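4 Collecting the demonstrations

4.1 Task and workspace

We wanted a task that anyone can explain in one sentence and that still gives a two-armed robot plenty to think about. Sorting toy blocks by colour into a divided tray fits this nicely. The goal is clear, the pieces come in many shapes, and there are hundreds of sensible orders in which the work can be done. It is also surprisingly good fun to demonstrate, which matters more than we expected when the same people come back to the controls day after day.

All demonstrations for the Grondthorpe set were recorded at our Mandomholm site. The operator moves a pair of small leader arms by hand, and the two working arms copy the motion joint by joint. The operator feels no force from the blocks, so everything about contact has to be judged by eye. We record joint positions, gripper opening and the pictures from all cameras at the same rate, and we keep the operator's commands as well as the positions the arms reach. The small difference between the two turns out to be very useful, as Section 5 shows: when a finger presses on something, the command runs ahead of the arm, and the policy can learn how hard to press from that gap.
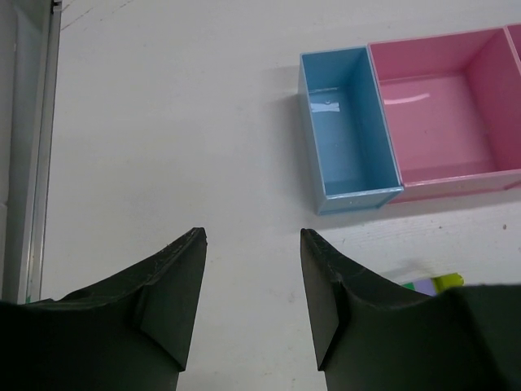
The wrist cameras were our favourite addition over the earlier McKinnon set-up, which relied on fixed views alone. A fixed view tells the operator where to send the arm, and a wrist view tells them what to do once they arrive. Operators soon settled into a rhythm of glancing at the wide view during the long reach and then switching to the wrist view for the last few centimetres. We did not teach this habit, and we were delighted to see the trained policy show much the same pattern when we masked one camera at a time.

We gave operators very few rules. They were asked to finish a movement once they had started it, to avoid waiting in mid-air while choosing the next block, and to let go only when the fingers were over the compartment they meant. They were free to choose which arm to use and which colour to start with. An earlier draft of our instructions fixed the order of colours, and the resulting data were tidy but dull: the policy learned the order very well and the blocks rather poorly. Once we dropped that rule, the spread of grasps widened straight away, and success on new layouts rose with it.

4.2 Two arms over one tray

Working with two arms is where hand-shown data really earn their keep. Writing down rules for when one arm should give way to the other is slow and painful work, yet a person at the controls does it without a second thought. The hardest moments come when both arms want to be near the tray together.
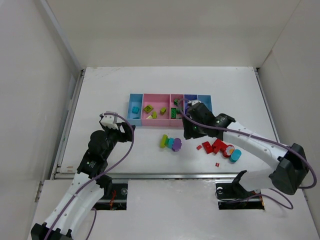 Sharing the space well is mostly a matter of small courtesies between the left hand and the right. Good operators hold one arm a little way back while the other works, and they choose the arm that leaves the clearest path for the next move. They also have to think about what each arm hides. In Fig. 2 the right arm covers the lower right part of the tray and part of the red group, so the fixed view alone cannot say exactly what lies beneath it. A policy that treats every hidden block as gone will wander off to another colour; one that has seen many demonstrations with the same kind of cover learns to move the arm aside and look again. We consider this one of the loveliest results in the paper, and no part of the training asks for it directly.

Rows of touching blocks are the second hard case. With four pieces side by side, as at the centre of the same view, there is no room for a finger between neighbours. Our operators came up with several answers. Some pushed the end piece away with a closed gripper before picking it up. Others gripped along the other axis, lifting a piece by its front and back faces and leaving its neighbours standing. A few used one arm to steady the row while the other pulled. We kept all of these. Earlier work of ours suggested that mixed strategies would confuse the policy, but with action chunks long enough to cover a whole grasp it commits to one method and sees it through.

The complete set holds 2,000 demonstrations. Of these, 637 include at least one moment in which both grippers are over the tray, and 301 include a failed grasp followed by a second try. We are especially fond of that last group. It would have been easy to throw these runs away as untidy, and our first cleaning script did just that. Putting them back made the single largest difference of any change we tried, and it cost nothing but the disk space.

4.3 Awkward resting places

Blocks do not always lie flat on the table. They can lean on a tray wall, stand on an edge or end up in the groove beside the work surface. We could have filled the groove with foam, but a robot that copes only with a perfect table is not much use in a real workshop, and the groove makes a wonderful test of fine control.
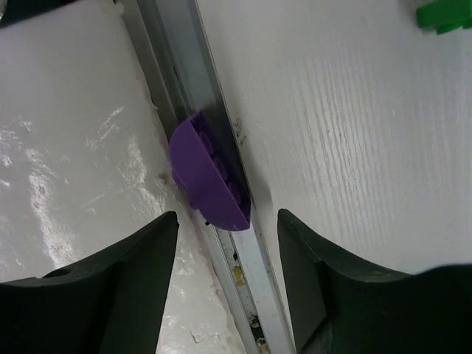 Fig. 3. Wrist view of a purple brick wedged in the metal channel beside the textured work surface, with the two gripper fingers in the foreground.

A piece held like this has to be approached with care. If the fingers come down square to the table, one of them may meet the lip of the channel before the brick is between them. Most operators therefore turned the wrist to suit the brick and closed slowly, watching for any shift. We added 27 practice runs on such cases to the operators' training, none of which count towards the set, and found that people improved quickly once they were told to look at the tips of the fingers and ignore the rest of the arm.

The Grosent controller limits the speed of each joint near the rails, so a clumsy approach ends in a gentle bump. Operators could feel their way into a difficult grasp without fear of breaking anything, and their motions became noticeably bolder and smoother as a result. We left the same limits in place when running the trained policy, so that the arms behave alike under human and learned control. Section 5 describes how the demonstrations were split for training and how we scored the runs on unseen layouts.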